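Notes, shared rooms talk, Kovbridge, 09/02/2020
Speaker: Imelda Lumbao. Slides 4 to 9 only; Effie Dunbar covers the rest.

**Slide 4: Table as a fixed surface**

- Start with the tabletop. Light wood, one working area near the middle, everything else pushed to the side.
- Define "working area": what a seated person reaches without leaning.
- Plate goes in the working area. Kettle and mouse stay to the right.
- Pause for the Flestdale floor plan. Do not read out the dimensions.

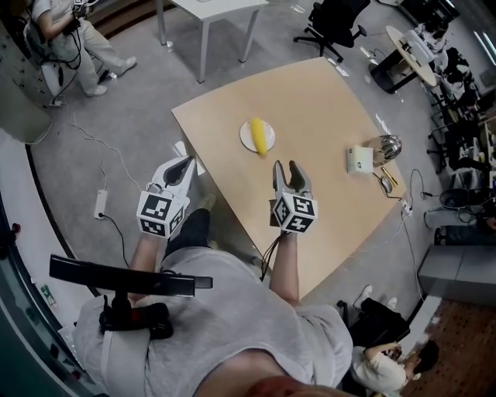 **Slide 5: Power and cable**

- Outlet position decides table position in most rooms we surveyed. Prumley moved its tables twice in July for this reason.
- Cable on carpet: tape it or route it along the wall. State the preference for the wall.
- A power strip at the table edge is acceptable if the cords hang clear of the knees.
- Budget line for rerouting at Flestdale: $1,370. Niamh Flanagan has the breakdown.

**Slide 6: Kettle placement**

- Kettle and tissue box share a corner. Rule: spout away from the seat, box not under the spout.
- Mouse and kettle should be on separate surfaces. Expect an objection from Rónán Ó Conaill about desk space.

**Slide 7: Sight lines across the room**

- Seated eye level first, then standing.
- Low side tables do not block the view. Tall lockers do, so they go against a wall.
- Leave the walking route between table and shelving open.
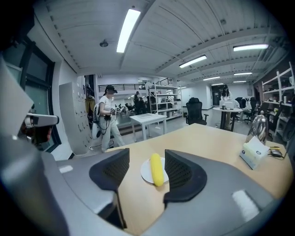 *Plate on the near table, kettle and tissue box behind, lockers and shelving across the room.*

**Slides 8 and 9: Chairs**

- Wheeled chairs drift into the route. Park them at the desks.
- Figures if asked: 2,718 square feet in total, 1,000 of it open floor.
- Hand over to Effie.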